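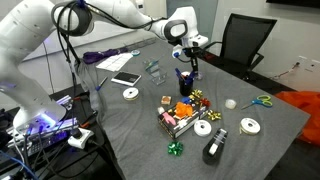 Bench 2, arm over the wrapping table.

2023-08-16

Notes on the gift line before I hand over to Lukian Vakulenko. The Jako order is 592 boxes, and the Trurard one will be larger. Until June every bow went on by hand. The plan is for the arm to do bow placement only. Ribbon cutting, taping and the final check stay with the packers.

Talked with the packers for almost 29 minutes. Main worry is hours. Dovhaniuk has said in writing that shifts stay as they are through the Reteo order. I pinned the letter by the time clock. Second worry is pace -- they don't want the arm setting it. Agreed that the person at the table starts each cycle. 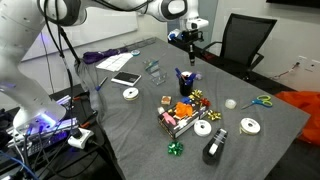 Table layout has to be settled before we train anyone on it. Packers put things where their own hands want them, and the arm needs its own clear patch. With the scissors to the right of the tape roll and a ribbon spool out at the left by the tablet, one person ends up reaching across under the gripper more than I like. I would move all three spools to the right side and keep the bows near the box. Ask the packers first, they know the reach better than I do.

To do: write up the start/stop routine on one page. Ask Dovhaniuk who covers the table at breaks -- still no answer on that.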